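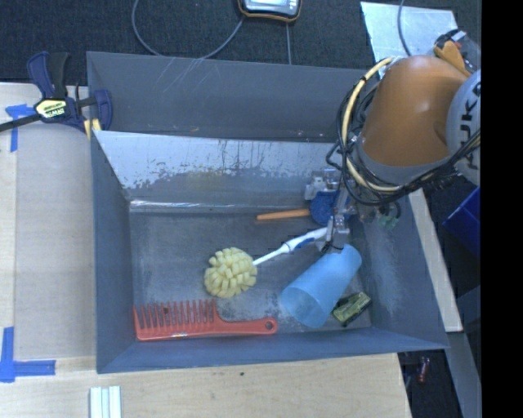 Danuta Wrzos

I arrived in Zirnau in the rain, with line 125 from the railway station. The bus stops directly at the gate of the industrial park, and from there one walks past a tile warehouse and a driving school until the sign of Trekell appears. It is a small sign. I passed it once and had to return.

Trekell opens its picking lab to visitors in April. I work with packing machines and I have wanted to see this lab since I read their notes about mixed bins, so I registered early. The invitation promised a comparison of two grippers, with time for visitors to try the control themselves. In my experience such promises often end with a slide presentation and a biscuit. There was a biscuit also in Zirnau, but the slides were short and we went downstairs quickly.

The lab is on the ground floor and has dark carpet, which surprised me. I am used to painted concrete. One hears the arms much better in a room with carpet, and after some minutes I could tell without looking if a movement was going to the bin or away from it. The station where I stayed the longest has an orange KUKA arm that reaches over the edge of a grey metal bin. The bin is held to a wooden table with a clamp, and blue tape marks are on the table next to it. I liked that this was a real working place with cables and scratches. At fairs everything is so clean that one learns nothing about how people live with the machine.

What goes into the bin

The objects are household things. On my visit I saw a comb with wide teeth, a dish brush with a white handle, another brush with an orange handle, and a light blue plastic cup that was lying on its side. If you come from boxes and bottles, like me, this looks at first too easy or a bit like a joke. It is a difficult set. The comb is flat and likes to lie near the wall. The cup offers a good surface from one direction and a very bad one from the other. And a brush is heavy at one end, or at least it behaves so, and when you take it in the middle of the handle it turns.

The walls of the bin are sloped, and the lab people spoke about them a lot. A sloped wall helps the objects to come to the middle, this is the idea. It also means that the fingers meet the wall earlier than you expect when you go for something in the corner. I asked if a bin with straight walls would be more fair for the comparison. The answer was that customers have all kinds of bins, and that the lab prefers to have the trouble at home and not at the customer. I wrote this down because I would like to say it to my own boss.

The Vidal gripper

The first one we tried was the Vidal. It has narrow metal fingers, and it is made for going between things. I must say I had a prejudice against it. Narrow fingers look nice in a brochure, but in our plant we had a similar design some years ago and we bent it.

The Vidal was better than my prejudice. It goes down beside a handle without pushing the neighbour away, and this is exactly what is needed when a brush is lying half over another brush. The operator showed us how he (it was one operator for the whole afternoon, a very patient one) turns the wrist a little before closing, so that the fingers come across the handle and not along it. When I tried it myself I forgot to turn, and the fingers closed along the handle and the brush rolled out. On the next attempt I remembered, and it came up.

With the cup I was less happy. One finger inside and one outside works well if the opening is looking towards you. If the cup shows you its closed end, the fingers touch it only on a small area and it slips forward. The operator accepted this and pushed the cup gently with the side of the gripper until it turned. I asked if this counts as a failed pick in their records. It does not, but it is recorded as an extra movement. I think that is correct, although in production the extra movement is what costs the money.

The Ultier gripper

The second one is the Ultier. The jaws are wider and softer, and it closes with a slow, round movement that I found pleasant to watch. For the cup it is clearly the better tool. It does not care much about the direction, and I could put it down in a lazy way and still hold something. A visitor beside me, who had never controlled an arm before, took the cup with the first try and was very proud.

In the corners the Ultier has problems. The jaws need space on both sides, and the comb at the wall gives space only on one. We saw it pinch the comb at the end, lift it a little and lose it. After several attempts the operator dragged the comb away from the wall and then took it from above, which looked clumsy but did the work.

Changing from one gripper to the other took longer than I expected. The mechanical part is fast. After this the cables must be placed again so that they do not pull when the wrist turns, and the lab does not hurry with it. The cables on that arm make a thick loop at the side, tied together with black ties, and I understood why they prefer to do it with care. In our plant more time was lost with cables than with any gripper.

Trying the control

We had 2 hours for the practical part, and I used mine almost completely. The control is a handheld unit. I will not describe the menus, because the lab asked us not to photograph them and I suppose this is meant also for writing. I can say that the speed was limited for visitors, and I was thankful for it. My left thumb had opinions that were different from my eyes.

The most difficult thing for me was the depth. When you stand beside the table, you judge the height of the fingers over the floor of the bin from one side, and you are wrong. The lab has a fixed camera at the station, and some visitors preferred to look at its picture on the screen. I tried both. With the screen I was better in left and right, and worse in up and down. Standing at the table and leaning a bit was best, as far as the yellow line on the floor allowed it.

There was a longer discussion about the camera position. One visitor wanted it straight above the bin. The lab explained that from above the arm hides the object exactly in the moment when you need to see it, and from the side the bin wall hides the corner. They have changed the position several times and are not finished with it. I found this the most useful part of the day, maybe because we have the same problem and I had believed we were only stupid.

Small remarks

– The light is strong. The metal of the bin reflects, and the fold at the bottom of the wall becomes a bright line. I asked if the camera software is disturbed by this. The lab said they paint or replace bins when it becomes a problem, and until then they leave it, worn coating and all.

– A clear or half-clear object remains a hard object. I lost the edge of the cup with my own eyes more than once, so I do not blame a camera for it.

– Bring shoes with closed toes. It was written in the invitation in small letters, and one visitor had to stay behind the glass.

– The coffee machine in the entrance takes only coins.

Which one would I buy

People in my office asked me this already on the next morning, so I should try to answer. For our line, where long thin parts lie mixed and often close to the wall, I would take the Vidal and order spare fingers together with it. For cups, tubs and similar forms I would take the Ultier and not think about it any more. The lab also mentioned that some customers use both with a tool changer. I asked for the price of the changer and then we spoke about other things.

I was missing a test with heavier objects. Everything on the table that afternoon was light, and a gripper can look very clever with a comb. The lab said heavier sets are planned, but they could not tell me when. I also would have liked to see the same bin, with the objects lying the same way, for both grippers. They try to put the things back in a similar position, but a brush does not lie down twice in the same manner, and with so many visitors there was not the patience for it.

How to get there

Take line 125 from the station and stay in it until the industrial park. The doors at Trekell close at 5 o'clock, and they really close them, I was still looking for my umbrella. If you must wait for the bus, the bakery behind the driving school has a covered bench and a good poppy seed cake. My shoes were still wet when I came home, but I have already written to ask for the next visit with the heavy set.

Filed under: Visits & Open Days, Robotics, Grippers, Bin picking
5 comments | 2 shares

Contact | Copyright, all rights reserved | Back to top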